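Plornberg Home Forum > Clothes and Laundry > Wooden hangers or thin ones for a small rack?

Monday, April 15, 2019

juwita_l
Hello everybody. I have moved to a smaller flat and there is no wardrobe in the bedroom, only a corner where a rack can stand. So now all my clothes must hang in the open. I have 46 hangers from three different places: wire ones from the dry cleaner, plastic ones, and a few good wooden ones from my aunt. It looks terrible and the wire ones leave bumps in the shoulders.
I want to buy one kind for everything. Should I take wooden, or the thin ones with the soft covering? The rail is short. Please tell me also if the brand Cliria is any good, the shop near me has it.

Pegleg_Mo
Thin ones. You said it yourself, the rail is short. With wood you lose a third of your space and for what? A T-shirt does not know what it hangs on.

anisa.tuhumury
Hello Juwita. I do alterations and small repairs, so I see what hangers do to clothes, and I must disagree with Mo a little. I write long, excuse me.

The hanger should be chosen for the garment and then for the rail. A heavy coat on a thin hanger puts all the weight on a narrow line, and after one winter you see it in the shoulder. I had such a coat in December, a nice wool one from a customer, and it took me two evenings with steam to bring the shoulder back. It never became quite right.
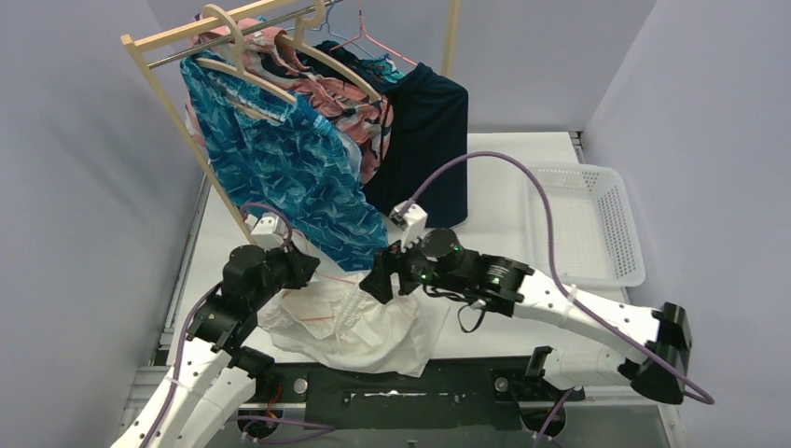 My own rule is very simple: wood for everything with a built shoulder, thin ones for shirts and blouses, and nothing at all for knitwear. Knitwear must be folded, please, also if you have little place. The slope is important too. On wooden hangers with long sloping shoulders, like the front one with the blue patterned garment, the cloth gets support for a long way down from the neck. A hanger which is nearly straight pushes out at the ends and makes the small "ears" that Juwita describes. Look also at the width. The end of the hanger should stop a little before the sleeve seam, never after it.

About Cliria I can only say that I bought ten and two of them lost the hook in the first year. Maybe I was unlucky.

Pegleg_Mo
OK for coats I agree. But how many coats does one person have? I have two. For two coats I buy two good hangers. The question was one kind for everything.

anisa.tuhumury
Yes, and my answer is that one kind for everything is not a good idea. It is nice for the eye, I understand this. But you can have two kinds and still have order, if you keep each kind together on the rail and all hooks in the same direction.

tallow_and_tin
I did the "all the same" thing two years ago and I am still happy with it. Bought a box of 100 thin ones with my sister and we shared. The look of the room changed completely. With an open rack this is not a small matter, because you see it from the bed every morning.
One warning: the soft covering on cheap ones gives colour. I had a grey shadow inside a white blouse. Wash one with a wet white cloth first and see what comes off.

juwita_l
Thank you, this is very useful. Tallow, which brand was it? And Anisa, what about trousers? I forgot them. I have many.

tallow_and_tin
Yusof, from the market hall. I don't know if they sell them elsewhere.

anisa.tuhumury
Trousers: fold along the crease and put them over a bar, but the bar should be round and not too thin. On a thin bar you get a second crease across the knee. If you have only thin bars, put a piece of cardboard tube over it, cut open along the side. It costs nothing and works very well. Heavy jeans I would not hang at all. They can go folded on a shelf.

rooftop_sedge
I come in only to say: check what your rack can carry before you fill it with wood! Mine from Plomport had a note in the box with the maximum weight, and I threw it away without reading, of course. The rail bent in the middle after one summer. Wooden hangers are heavy when you have many.

Pegleg_Mo
Exactly my point from the beginning.

anisa.tuhumury
Your point was about space, Mo - but yes, the weight is a good argument. Put the coats at the two ends of the rail, near the legs, and the light things in the middle. This helps a lot.

juwita_l
I have decided. I keep my aunt's wooden ones for the coats and two jackets, and I buy 19 thin ones for the rest. The jumpers and jeans go in a box under the bed. The wire ones go back to the dry cleaner, he says he takes them.
Does somebody know how to get old varnish off a wooden hanger? One is a little sticky.

rooftop_sedge
Fine sandpaper and then a bit of wax. Leave it a few days before you hang something white on it.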